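How Does Electricity Get to Your House?
By Elif Naz Bayram
Jul 15, 2019

When you flip a light switch, the lamp comes on right away. The electricity that lights it may have started its trip many miles from your home.

Where it starts
Most electricity is made at a power plant. Some plants burn gas or coal to boil water into steam. The steam pushes the blades of a big wheel called a turbine. Other plants use falling water or wind to do the pushing. The turbine turns a generator, and the generator makes electricity.

The plant that serves Stullerville is on the Corrigan River. It uses falling water. The lines from the plant to the town are 131 miles long.

On the wires
Electricity travels long distances best at high voltage. Voltage is a measure of how hard the electricity is being pushed. Tall metal towers hold the wires far above the ground. Never climb a tower or fly a kite near one.

Closer to town, the wires reach a substation. Machines called transformers lower the voltage there. Smaller transformers near your street lower it again.

Switches and lights
Big buildings such as schools and hospitals use a lot of power. They often have metal cabinets with switches inside or on the doors. Colored lights and meters on a cabinet tell workers what the power is doing.

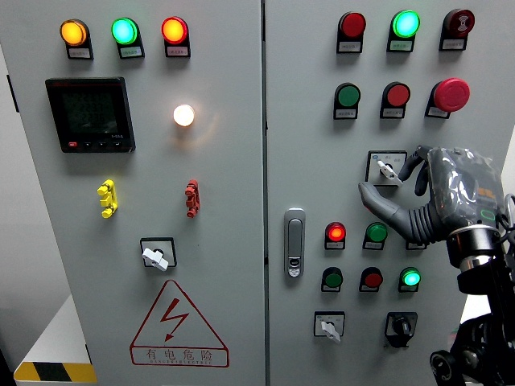
Your house has a smaller box called a breaker panel. Each breaker protects one part of the house. If too much electricity flows through the wires, the breaker turns itself off. A grown-up can find out why and then turn it back on.

Words to know
Generator: a machine that makes electricity when it is turned.
Transformer: a machine that raises or lowers voltage.
Breaker: a switch that shuts off by itself when there is too much current.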